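Wrist-only page turning, first real numbers
Manipulation & Learning board

villberg_bench
Finally have something to share on the page turning work! Short version: we threw out the overhead camera and trained on wrist video alone, 2351 demos, all teleoperated, all paper. Magazines, manuals, product catalogs, a cookbook with a terrible spine. On held-out booklets the policy turns exactly one page 52 percent of the time. With the overhead view included it was 40. I did not expect removing a camera to help and I'm still grinning.

drirnumik
Nice jump, but how many held-out booklets? If it's five catalogs from the same print shop I'd want to see more before getting excited.

villberg_bench
32 booklets, none of them in training. Glossy and matte are both in there. Ten tries each, reset by hand, which took most of February — my thumbs remember.

omoregie_k
I don't buy the explanation that the overhead view was a distraction. More likely your overhead calibration drifted and the network learned to distrust half its input. Did you retrain with a fresh calibration?

villberg_bench
Fair. We recalibrated once, halfway through, and didn't retrain from scratch afterward. Ozan Canpolat has that run queued on the Brenulier cluster now. If the gap closes I'll come back and eat my words.

drirnumik
Also curious what the wrist view gives you at contact. I'd think the fingers block the part you care about.

villberg_bench
Less than you'd think! One from a catalog spread:
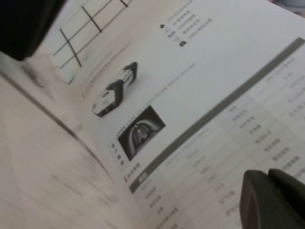 Page turning mostly comes down to knowing where the spine is and which way the sheet wants to bend, and the policy seems to get both from very little. The left page is so blurred you can't read a word of it, but the dark line where it meets the binding is still there between the fingers, and so is the edge of the spec table's gray header band, running off at a slant. We think it uses long lines like those to get the page angle. Text being legible doesn't seem to matter, and blurring the input on purpose barely moved the score.

omoregie_k
Then try it on blank notebooks. No tables, no bands. I'd bet it drops a lot.

villberg_bench
Ooh, good test. I have a stack of unruled ones in the cabinet. Will run it after Ozan's job finishes and post the numbers either way.

drirnumik
Please include the double-page grabs separately this time.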